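Lonwood shared workshop - fault log, bench arm
Opened Mon 13 October
Status: open, sort of

Problem: arm stalls partway through the sweep across the table, then drops off the bus. Power cycle brings it back. Comes and goes, worse when the base is turned past 90 degrees.

Tried so far

- swapped the USB lead. No change
- reseated every plug I could reach. Lasted one evening then back to the same
- Kivier controller board, reflashed to the older firmware. Stalls less but now homes 9 degrees out?? put it back to the new one
- logged the supply while it ran. Dips on the fast moves, not enough to trip anything I'd of thought
- dropped max speed to half. Ran 17 cycles clean, went back to full and it died on the second

So either the supply is sagging or the cable's getting tugged. I lean cable. It's the Trarneck one, short, and it goes tight when the wrist rolls over. Wiggled it by hand with the arm parked and got a dropout once, couldn't make it happen agian.

Ran it at full speed again tonight over the play kitchen bits, toaster oven and ketchup left where they were so the routine is the same as last time.

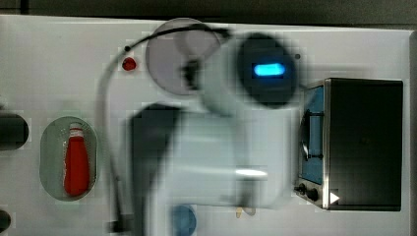
Logger buffer is only 4,000 lines so it had wrapped by the time I stopped it. Will dump to file next time.

Still to do

- longer cable, with a proper clip at the elbow
- borrow the bigger supply off the Michalík printer, ask first
- fix the wrist offset, seperate ticket

Please don't change the speed setting on the laptop, it's at full on purpose. If it stalls on you write the joint number down before you power cycle. Leaving this open till the new cable turns up, might be November.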